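Build the Shelf in the Simulator First

By Iman Salem
December 7, 2019

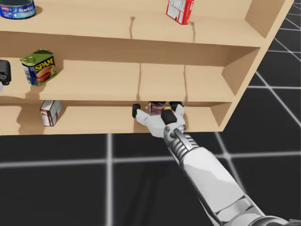
The simulated pantry shelf, with the gripper holding a can on the bottom level.

I share a bench at the Rangate workshop with people who build robot arms for fun. Most of them go straight to hardware. They buy motors, print brackets, and have something moving by the second weekend. I think that is the wrong order for anyone who wants an arm to take things off a shelf, and I would like to argue for the slower way.

My project is called Kudero. The goal is a home arm that can fetch a can from a pantry and put it back. I started in April, and I have run 2,608 grasp attempts in simulation. Of those, 1,814 met my standard, meaning the can left the shelf and the fingers did not touch any of the boards.

The usual complaint is that simulated contact is wrong. It is. Friction is a number I typed in, and real cardboard gives when you squeeze it. I don't trust the simulator to tell me how hard to grip. I do trust it on geometry. A hand that doesn't fit between two boards on the screen is not going to fit between them in a kitchen.

The bottom level is where this matters. A can on the top board can be approached from above. A can on the bottom has a board over it, and the fingers need room to open and close under that board. With several fingers, one of them usually wants to go over the top of the can, right where there is the least space. I changed the wrist approach 8 times before I was happy with it. Each change took an evening and cost nothing. On a real arm I would have been replacing fingertips.

Clutter is the other thing people leave out. Demos at our open nights nearly always use one object on a bare table. A pantry has a SPAM can turned at an angle and a box leaning a little. I put that kind of thing in the model early, and my success rate dropped badly. I would rather have that news before I spend money on a hand.

Bellini, the other group on our bench, disagrees with me. They say 2 weeks with a cheap arm teaches more than a season of simulation, and for cable routing and motor heat they are right. Their arm, Grillo, already picks up blocks. It has not been tried on a shelf yet.

I plan to order parts for the wrist next. The shelf will be cut to the same dimensions as the model, so the first real test can repeat one I have already run.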